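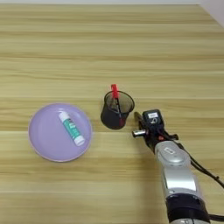

About the Flutiscombe Robot Arm Club

We're an after-school club. Years 8 to 11, one room, one arm, a lot of arguing over whose turn it is. Started by Hashini Debnath in a January when the football pitch was under water and people wanted somewhere to be at half three.

No experience needed. Bring a pencil. Bring a snack too, we finish at five and the vending machine eats money.

What we do

Small jobs on a table top, mostly. Getting the arm over to a plate with a glue stick on it, or a pen holder, without bashing anything. Sounds easy. Takes most of a term to get any good at. We use ordinary stuff out of the stock cupboard and write down every try in the log book, good or bad, 100 tries to a sheet. Then we look at where it went wrong and change one thing. Only one! New members always want to change six.

You'll learn a bit of code, a bit of geometry, and how to read someone else's handwriting in the log — that last one is the hard part.

Teams are named by the members so don't blame the staff. At the moment we've got Evon and Biswas, and they share the arm half a session each. Swap over at quarter past four. If your mid-try when the bell goes, you finish the try and then swap.

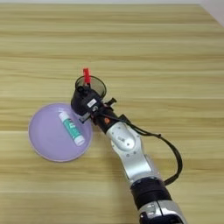
Ailsa Imrie: I joined Biswas thinking I'd be rubbish because I'd never coded. Spent my first few weeks just on the log book and learned loads from it. You start to spot when a try is going to miss. Now I write the moves for the approach, coming in slow from the side instead of straight down, and the younger ones copy mine and then make them better, which is annoying but fine.

Thanks Ailsa. More members' bits to come when they hand them in (you know who you are).

The Skarnholm Cup

Our one big competition. Schools bring a team of up to 5, get a table and a set of objects, and have to do tasks in order against the clock. Last time out we scored 124, our best so far, and lost most of our points on the placing round. Evon have been on placing practice ever since. Cardboard targets, then smaller cardboard targets. 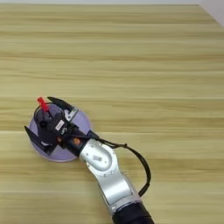 Biswas are looking after the grip side of things. How wide to open, how far down to go, when to close. They keep there own settings sheet on the wall by the door, please don't take it down to photocopy it, ask for one.

We also need £2000 for travel and a second set of gripper fingers. Cake sale and the quiz night go towards it. If you can bake, or know someone who can, get in touch.

House rules

Hands off the table while the arm is moving. Hair tied back, sleeves up, lanyards off. One person drives, one person sits by the stop button, and the stop button person does not look at their phone. Put things back in the cupboard after.

Joining

Come along after last bell and have a look, you can watch a session before you decide. Slip signed by a parent or carer by your second visit. Girls very welcome, boys very welcome, anyone who says they're "not a computer person" especially welcome — half of us said that.

Spare slips are in the tray outside the club room. Questions to Mrs Debnath, or leave a note at the school office.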